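Unit 4: Can machines do chores yet?
Instructor: Drita Zupan
Reading before class: Greenberg, handout 2, on grasping

Start with a chore most of you did this week – clearing vegetables off a cutting board and putting them away. A person does it while talking. For a machine it breaks down into finding the item, choosing a grip, closing the fingers, lifting, moving and letting go. An error at any step usually spoils the steps after it.

Shop floors are easier. At the Ferkon line we covered last time, each part arrives in the same place and facing the same way, and the arm repeats one motion. Kitchens don't work like that. An eggplant is smooth, heavy at one end, and never quite the same shape as the one before. 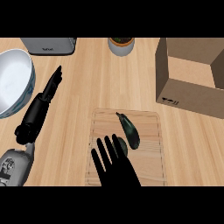
Much of the practice now happens in simulation. A simulated hand can try a grasp 3,000 times overnight and break nothing. The weak point is contact. Friction, soft skin and small slips are hard to model, so a policy that does well on screen can fail on a real counter. In the Bredura exercise, De Bruijn's group ran 20 real trials after training and found that most failures came in the first moment of touch.

Terms to know: grasp planning, contact model, sim-to-real gap, bimanual task.

For discussion: Does a second arm help with this chore, or does it mainly add things to run into? Pick one job at home and one in a workshop, and list the steps where a machine would need to feel as well as see. Bring one page to section.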